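Nolix 发布夹爪仿真操作规范第一版,我来讲讲我们是怎么写出来的
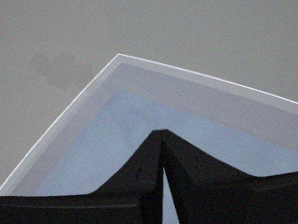

先说发布了什么

大家好,我是 Corinne Marchetti,在 Nolix 负责仿真和操作安全这一块。公关同事本来给我准备了一份很标准的新闻稿,我读了两遍,觉得还是自己写比较痛快,于是就有了您现在看到的这一篇,语气随便了点,请多包涵!

2019年6月23日起,Nolix 正式对外公开《夹爪仿真操作规范》第一版,名字叫 Stitach。它是一份写给机械臂操作团队的良好实践文件,一共22页,有30条条款,管的是仿真阶段的事:场景怎么搭,夹爪怎么动,视角怎么放,数据怎么留,什么情况下必须停下来重做。文件免费,企业、学校、个人都可以用,也可以改,改完请注明改了哪几条。

上面那幅仿真画面里,黑色的两根指头在指尖处靠拢,后面是一块浅色的平面,中间泛着淡蓝。我们团队每天盯着的差不多就是这种画面,看久了做梦都是灰底(真的)。Stitach 里有整整一章讲的就是近距离视角,后面我会细说。

为什么要写这么一份东西

我们自己吃过亏。三月份做内部复查的时候,我把两个小组的仿真记录放在一起看,发现同样叫“夹爪闭合”,一组指的是指尖刚接触,另一组指的是夹持力达到设定值。两边都觉得自己写得很清楚,也都没有错,可是记录合到一起就没法用了。那一批一共2,000段记录,我们重新标了一遍,标到最后大家都不怎么说话了。

所以 Stitach 的第一章全是术语,读起来有点闷,我承认。“闭合”“接触”“夹持”“释放”各有各的定义,每个词后面都跟着判定条件。我建议您不要跳过去,哪怕先花一杯咖啡的时间翻一翻也好。

写的时候我们请了两家合作伙伴一起吵。Fundik 做的是末端执行器,他们对指尖几何特别较真,光是“指尖中心点”该从哪里量起,就来回写了好几版。Duan 做系统集成,天天在客户现场,一看到办公室味道太重的条款就画红线。被他们画掉的条款里有我很喜欢的一条,我到现在还有点舍不得。

几条我最想让大家看到的规定

第一,近距离视角要单独登记。视角离夹爪很近的时候,指头会挡住一大块工作面,看画面的人很容易把遮挡当成接触。Stitach 要求凡是使用这类视角的任务,都要另外保存一个能看到夹爪侧面的视角,两路画面用同一个时间基准。只有一路画面的记录可以留着做参考,不能用来判定任务成功。

第二,指尖重叠不等于闭合。画面上两个指尖碰到一起,只能说明从这个角度看过去它们碰到了一起。闭合状态必须以关节读数为准,读数和画面对不上的时候,整段记录标为“待查”,由没有参与这次任务的人来看。

第三,仿真里的速度上限要和实机一致。这条争得最厉害!有同事觉得仿真嘛,撞坏了又不用赔,跑快一点能多攒数据。我的看法是,习惯会跟着人走到实机旁边去。最后写进去的版本是:允许加速运行时间,不允许放宽机械臂本身的速度和加速度限值。这两件事在设置界面里往往挨得很近,请务必分开检查。

第四,材质和光照的改动要留痕。表面颜色、反光、背景纹理,随便动一项,视觉模型的表现都可能跟着变。改了什么,谁改的,改之前是什么样,三项都要填,空一项就不能提交。

第五,失败记录不许删。可以归档,可以压缩,可以单独放一个目录,就是不许删。我们以前有个坏毛病,演示之前会把难看的结果清掉,后来想分析原因时什么都找不到。这条是我坚持加的,措辞也是全文最硬的。

还有一条小的,关于命名。文件名里请不要出现“最终版”“最终版2”“真的最终版”。Duan 的工程师在评审会上看到这一条时笑了很久,然后默默回去改了自己的文件夹。

试行的情况

正式公开之前,我们和 Fundik、Duan 一起找了8个团队试用。反馈比我想的要直接,有人说检查表太长,有人说术语表应该配图,还有一个团队把夹爪复位那一节整个重写了发给我,写得比我们好,征得同意以后我们就直接采用了(谢谢你们!)。

检查表后来拆成了两张,一张开工前用,一张收工后用。开工前那张主要核对坐标系、夹爪型号、限值和视角,收工后那张核对记录是否完整、异常有没有标注。两张都能打印出来贴在工位上。我自己那张已经被咖啡泡过一次,还能看。

配图的术语表这次没赶上,放到下一版。多指手和吸盘这次也没有覆盖,Stitach 第一版只讲两指夹爪。如果您用的是别的末端执行器,记录和留痕的部分大体可以照搬,术语和闭合判定请先不要套用。

另外要说明一点,Stitach 是行业里几家公司自愿整理的良好实践,不是强制标准,也不能代替您所在地区的机器人安全法规和实机风险评估。仿真里通过了全部条款,上实机之前该做的评估一项都不能省。这句话我们放在了文件的第一页,字号还特意调大了。

怎么获取,怎么提意见

文件全文和两张检查表都可以在 Nolix 网站的“规范与实践”栏目里下载,不需要注册。想提意见的朋友,请写清楚条款编号和您遇到的具体情况,最好附上一小段记录。“这条不好用”这种反馈我也收,只是我多半会回信追着您问哪里不好用。

愿意参加第二版修订的团队,可以通过同一栏目里的表格报名。我们特别想听听小团队的声音,人手少的地方怎么做交叉检查,目前的条款写得还不够好,我心里有数。

媒体朋友需要采访或者转载,请联系 Nolix 新闻办公室,转载时保留条款编号就行。技术问题请直接找我,邮件我都会看,回得慢的时候多半是在跑仿真。

关于 Nolix

Nolix 从事机械臂仿真与操作流程的开发,为制造和实验室用户提供仿真环境搭建、操作培训和记录审核服务。Stitach 由 Nolix 牵头编写,Fundik 与 Duan 共同参与,后续版本的修订说明将在同一栏目公布。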